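July 12, 2026

Sunday, quiet, finally some hours to go through the Brovby docket without the phone going. Writing this down while it's fresh, mostly for me, but Hui-mei, if you're reading, the bit about timestamps is for you.

Background so I don't have to look it up again: the Brovby v. Ovwood case, motion to unseal. The judge ordered the whole batch opened except two exhibits, and the clerk's office put the batch up as one enormous PDF, 635 pages, scanned sideways in places (thank you, clerk's office). Our job is only to say which pages were already public in February and which are new. We aren't being asked whether anybody leaked anything, and I want to keep reminding myself of that, because it's very tempting to wander off in that direction!

I started with the header stamps. Every page that came through the electronic filing system should carry the line across the top with case number, document number, date filed and page count. I ran the text extraction over the whole thing and got a clean stamp on 333 pages. So a bit more than half. The rest either have no stamp or have one the OCR turned to soup. I pulled up a handful of the soup ones and they're readable by eye, so that's a software problem and it will get smaller.

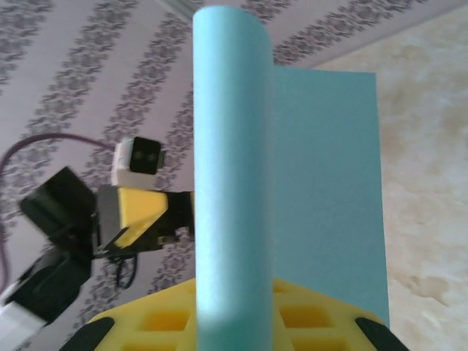
The ones with really no stamp are what I care about. There are three kinds as far as I can tell. First, exhibits that were handed up in court and scanned later, which never got a header in the first place. Second, the inside pages of the Virnero contract, where somebody seems to have stamped only the cover. Third, and this is the weird one, a proposed order that shows up twice, once with a stamp and once without, and the wording is the same in both right down to the missing comma in paragraph 3. I compared them line by line, then had the diff tool do it, and it agreed with me.

My first thought was "aha, a draft." My second thought was to go make coffee. An unstamped copy doesn't tell you much. Lawyers email proposed orders to chambers as word processor files all the time, and the local rules in this court practically tell them to. So an identical unstamped copy is what you'd expect to find sitting in somebody's folder on a perfectly ordinary day. What would matter is when the copy left that folder and who had it, and the page itself can't say.

The file properties might help a little. The batch PDF has one creation date for the whole thing, useless, but Roland Dawber says his office still has the separate attachments as they got them from opposing counsel. If the author and modified fields haven't been wiped we could at least put them in order. I've asked him for the originals, as in the originals, please don't open and re-save them, please don't print and scan them. I said it nicely. 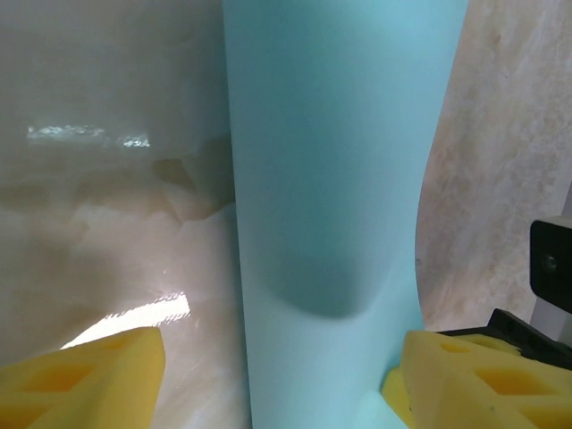
Pale blue, between the yellow fingertips.

Timestamps, Hui-mei: the docket sheet gives the time of entry and the email notice gives the time of sending, and they're not the same clock. On the Au declaration the gap is over 2 hours. I'd been treating them as one thing in the spreadsheet, which was dumb, so I've split the column. Please don't merge it back. Anything I typed in before lunch needs rechecking, rows in gray.

Also the redactions. Two pages of the Au declaration have black bars with the text still selectable underneath. I did not copy it anywhere. I've noted the page numbers on paper and I'm going to call Roland tomorrow and ask who tells the court, us or him. I think him. Until then nobody forwards that file, and I've moved it to the locked folder.

Left to do:
Rerun OCR on the soup pages at the higher setting.
Check the Virnero cover stamp against the docket number, it looked one digit off to me.
Find the hearing transcript where the exhibits were handed up. Hui-mei thought she had it.
Ask whether the sealed exhibits get placeholder pages, or if the page count just skips.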